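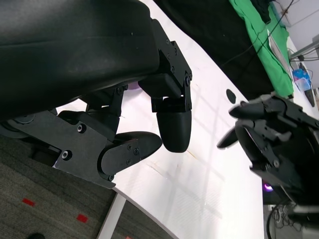

4.3 What went wrong in the handover trials

I'll be upfront that this is the part of the Veltora study I least enjoyed writing. We ran 228 handovers between the two hands, and 18 of them ended in what our log calls a finger lock: a fingertip on one hand hooks behind a finger on the other, both controllers keep closing, and neither one gives up until the current limit trips. Two of those locks bent a linkage badly enough that we had to stop for the day.

My first guess was calibration. The hands work facing each other over a white tabletop (Figure 4), and there isn't much room between them, so a small error in either base position eats up the gap pretty fast. I spent most of August redoing the base calibration with the Skokik routine - twice, since I didn't trust my own first pass - and the locks kept coming.

What finally gave it away was the timing. Each hand reports contact to the shared planner, and the planner is supposed to freeze the closing motion on both sides as soon as either one feels something. In the logs for the bad trials, the freeze message from the right hand showed up 91 milliseconds after the contact itself. The left hand kept moving that whole time, which is plenty for a rounded fingertip to slide past its neighbor and get stuck behind it. The delay came from our own logging code, which shared a queue with the safety messages. That was my code, and I should have caught it in the bench tests.

We moved the freeze message to its own channel and added a local stop, so each hand now quits closing on its own contact signal without asking the planner first. I also lowered the current limit during the last bit of the approach. It makes the handover slower and a little timid (it sometimes backs off from a perfectly good grasp), but I'll take that over another bent linkage.

One thing is still open. The Drenda fingertip sensors don't read well along the side of the finger, and a sideways brush can go unreported. The local stop does nothing for that case.

Figure 4. The two hands facing each other across the table.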